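Keeping White Work Surfaces White

White and near-white tops show every mark, and most of the damage I see on them comes from cleaning with the wrong thing. These notes cover painted boards, laminate, melamine and solid plastic. Stone and tile are a different job and are on the kitchen page.

Find out what you have first. Look at the underside or at an unfinished edge. Laminate shows as a thin skin over a brown core. Painted board usually has brush marks or roller texture somewhere near the back. Solid plastic is the same color all the way through. If you still can't tell, treat it as paint, which needs the gentlest handling of the four.

Everyday cleaning

A soft cloth, warm water and a drop of dish soap will take care of nearly everything. Wring the cloth until it no longer drips. Wipe once with the soapy cloth, once with plain water, and dry with a towel. Skipping the plain water leaves a film, and the film holds dust. People then scrub at the dust and dull the finish.

Keep a separate cloth for the table. The one from the sink carries grease.

Do not use scouring powder, steel wool or the green side of a sponge. Melamine foam erasers are also abrasive, even though they feel soft. They are fine on a small scuff, but go over the same spot every week and it will turn flat and start to pick up dirt.

Black scuffs

Rubber feet, cable jackets and shoe soles all leave black or gray streaks. Try a pencil eraser first, the white kind. If that fails, put rubbing alcohol on a cotton pad and dab at the mark. Test it underneath if the surface is painted, and stop if any color comes off on the pad. On laminate it is safe enough, but rinse afterward.
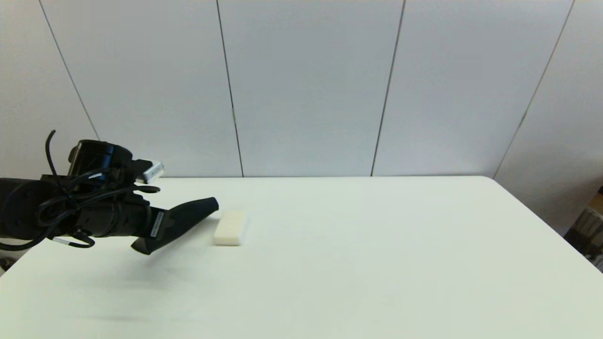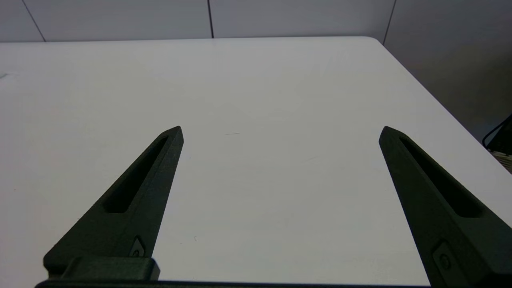

Cables do more marking than tools do, in my experience, and the trouble is mostly at the edge of the top where they get dragged back and forth. A cord that stays put leaves little behind. Black ones are the worst on a white table, and where you have several of them, as on the arm in the first picture, it pays to tie them up so that they don't lie on the surface. Hook-and-loop straps are better than zip ties for this. You can undo them when you need to wipe, and they have no cut end to scratch the top. Route the bundle off the back if you can, and stick a short length of felt where it goes over the edge.

Anything heavy that gets slid around should have felt pads as well. Replace the pads once they have grit in them. A gritty pad is worse than no pad.

Ink, glue and tape

Ballpoint comes off with rubbing alcohol if you get to it the same day. Permanent marker can often be lifted by scribbling over it with a dry-erase marker and wiping both away together. Work in small patches.

White glue softens under a warm wet rag. Leave the rag on for ten minutes and push the glue off with an old plastic card. Super glue should be left to set fully, then shaved level with the same kind of card. Acetone will shift it but will also take off paint and cloud some plastics, so I keep acetone off anything I haven't tested.

For tape residue, rub with a little cooking oil, wait, and wash with dish soap. Lurdes Arruda, who ran the sewing room at Moura for years, used peanut butter for the same purpose. It works, but the oil is easier to clean up.

Yellowing

Yellow patches near a window are sun damage and will not wash out. Yellowing all over, with a greasy feel, is usually old polish or cooking residue. A paste of baking soda and water, laid on with a fingertip and wiped off without rubbing, will tell you which it is. If the patch lightens, carry on. If it doesn't, you are looking at repainting.

Repainting

Wash the top, let it dry overnight, and sand it with 400 grit until the shine is gone. Vacuum the dust and go over it with a damp cloth. Put on 2 thin coats of a hard-wearing enamel and leave a day between them. I use the Flamis satin white because the Narnstead store carries it, but any cabinet enamel will do. Full gloss shows scratches.

Leave it alone for at least a week before setting anything heavy on it. In December, in an unheated garage, give it three. Paint that feels dry to the touch will still take the print of a rubber foot.

Edges

Edges chip before the middle does. Touch them up with a small artist's brush as soon as you see bare board, especially on laminate, where water gets into the core and swells it. A swollen edge can't be sanded flat again. Iron-on edge strip is sold by the roll and goes on with an ordinary iron set to cotton, no steam. Trim it once it has cooled.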